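Soltemine Peel-and-Stick Wall Covering, 500 Series

Sold by the roll
Item 758
Samples available on request

We didn't plan on carrying peel-and-stick. Most of what crossed our counter over the years was thin, shiny stuff that curled at the seams by the first heating season, and the sales reps who brought it in all swore theirs was the exception. Soltemine's rep swore the same thing. We took 2 rolls, put them up in the back hallway and left them alone until February.

They stayed up. One corner by the radiator lifted and had to be pressed back down, and it has been pressed down again since. So we stock it, with reservations, and you should read them before you order.

What the maker says

Soltemine calls the 500 Series "removable, repositionable and suitable for any wall." The first claim is mostly fair. The second holds for a few minutes, after which the adhesive has its own opinion. The third is nonsense. It does not like fresh paint, brick, textured plaster or anything with a trace of grease on it. If your wall was painted recently, wait. If your wall was painted with one of the washable finishes, buy a sample first and leave it up for a week.

"Wipe clean" is also on the label. A damp cloth is fine. Fraser Urquhart in our shop went at a test panel with a kitchen scouring sponge and took the color off in a patch the size of a coin, so treat that phrase as meaning a damp cloth and no more.

Choosing a pattern

Big repeating prints look friendly on a sample card and can get very loud across three walls. Fruit is the worst offender, and also what people ask for most. Tape up samples on more than one wall before you decide, and look at them from the side as well as straight on. 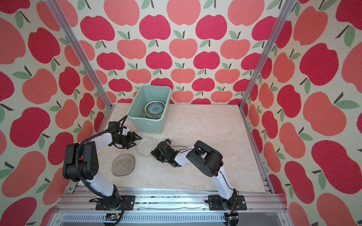

Apple print on a cream, speckled background, back and side walls.

Matching at corners is where people run short. The maker's coverage chart assumes you waste nothing – we have yet to meet that customer. Order one roll more than the chart tells you, and make sure all your rolls carry the same batch number. We will check this for you if you ask in the order notes. We can't match a batch later.

Compared with the others

The Jondix version costs less and is noticeably thinner; dark paint shows through it. Osman makes a heavier paper that we like better, but it needs paste and it is a real job to get off again. For a rental, the 500 Series is the one we'd pick, without much excitement.

Returns

Unopened rolls within 40 days. Opened rolls, no. Samples are not returnable.

Questions about fit or quantity go to Ailsa Galbraith at the order desk. Have your wall measurements ready, including the height.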